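3.2 Collecting demonstrations with hand-held grippers

All demonstrations in the Munivico set were given by hand. The operator holds one gripper in each hand and does the task directly, and no robot arm is present during recording. We chose this after a short trial in May with Trakside, our earlier remote-control station, in which the operator moved two arms from a desk. Remote control gave clean joint readings but handled cloth poorly: operators could not feel the pull of the fabric and tended to stop between movements, and those stops were later copied by the trained policy.

Each gripper carries a wide-angle camera above its housing and a pair of yellow fingers. The pose of the gripper is estimated from the camera stream and the motion sensor together, and the finger opening is read at the same rate. The two units are matched by a shared clock signal at the start of a session. Drift between them was checked again at the end, and any session that failed the check was left out.
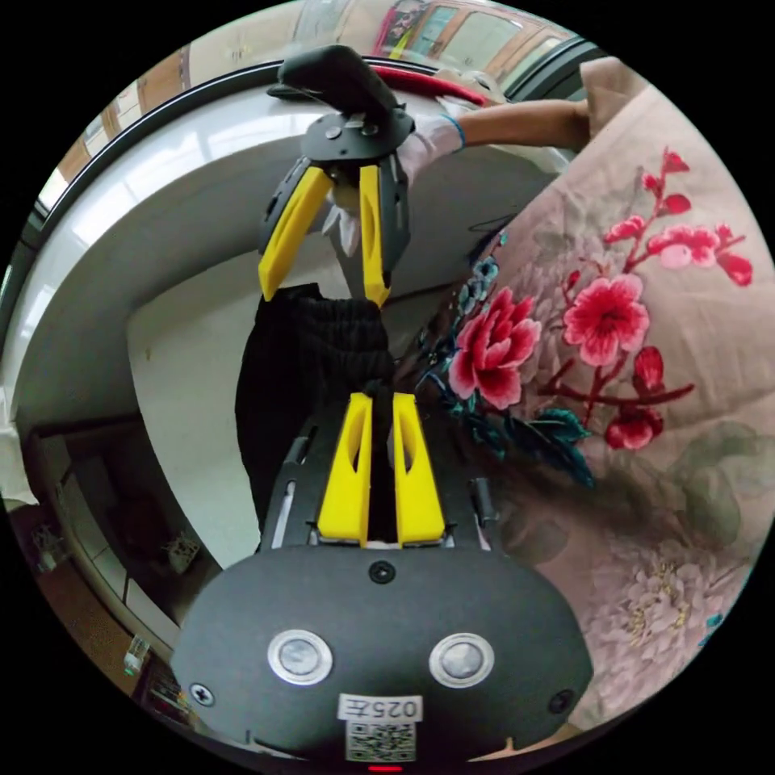

Figure 2. Garment handling with two hand-held grippers, recorded from the camera of one of them. The garment hangs from the fingers of the other gripper, held in a gloved hand.

Garment tasks were recorded in furnished homes, with the usual bedding, shelves and windows left in place. Operators were told which item to handle and what the end state should be, but were given no fixed order of grasps. They were asked to keep the working area in view of at least one camera and to avoid fast turns of the wrist, which blur the stream and upset the pose estimate. Where an operator dropped an item, the recording was kept if the item was picked up again within the same attempt - such cases are marked in the data and are treated separately in Section 5.

We recorded 3,011 attempts in total. After removing those with lost tracking, a failed clock check or an unfinished task, 2,078 remained for training. Most of the losses came from tracking, and these were concentrated in rooms with large plain walls. Dark knitted items also caused difficulty at close range, where the cloth can fill much of the view and offers few points to follow.

The remaining attempts were converted to the Brollorau format and replayed in simulation against the reach limits of the Mägi arms. An attempt was accepted only if both arms could follow the recorded path without a collision. No smoothing was applied to the finger opening, as early tests showed that it delayed the release of the cloth.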